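How Does Apple Juice Become Cider Vinegar?

Do you know the sour smell when someone opens a bottle of vinegar in the kitchen? Maybe you pulled a face. But this sour liquid began its life as sweet apples on a tree. In this page we will follow the apples from the orchard to the bottle.

First, the apples

In the village of Jundstead there is an old orchard. Over its gate a number is cut in the stone: 1696. This is the year when the first trees were planted. Those trees are gone now, but new ones grow in the same rows.

The apples are picked in October. They do not have to be beautiful. An apple with a brown spot on its skin is fine, but an apple with mold must go to the compost. The orchard grows a small yellow kind called Mirivska. If you bite it, it is so sweet that your teeth feel sticky.

Next, the juice

The apples are washed and cut into very small pieces. Then a press squeezes them hard, and the juice runs out at the bottom. From one full load the press at Jundstead gives 200 liters of juice. The dry part that stays in the press is called pomace. Pigs like it very much.

Tiny helpers, part one

Now the juice goes into a barrel, and we meet the yeast. Yeast is a living thing, so small that you need a microscope to see one alone. It eats the sugar in the juice. When it eats, it makes two things: alcohol and a gas with many small bubbles. If you put your ear on the barrel, you can hear it fizz.

After some weeks most of the sugar is eaten. The juice is now hard cider, a drink for grown-ups only. 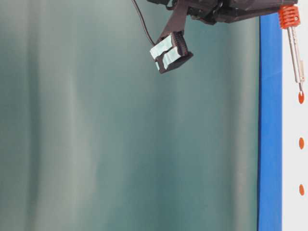
Tiny helpers, part two

The cider is still not vinegar. For this we need other helpers, which are bacteria. Some bacteria make us sick, but these ones are useful. They need air, so the barrel is not closed with a stopper. It has only a cloth on top, and the cloth keeps the flies away.

The bacteria change the alcohol into acetic acid. This is a long name for the thing that makes vinegar sour. Sometimes they build a soft, slippery skin on top of the liquid. People call it "the mother." It looks a little like a jellyfish, but you do not need to be afraid of it.

The bacteria work best when it is warm. At Jundstead the barrels stand for 3 months in a room with a stove, and then the vinegar rests in the cellar until spring.

Into the bottle

At the end the vinegar is poured through a cloth and filled into bottles. One barrel fills 70 big ones. Some people like it clear, and some like it cloudy with small pieces of the mother inside.

Words to remember

Pomace: what is left of the apples after pressing.
Yeast: a tiny living thing that turns sugar into alcohol.
Acetic acid: the sour part of vinegar.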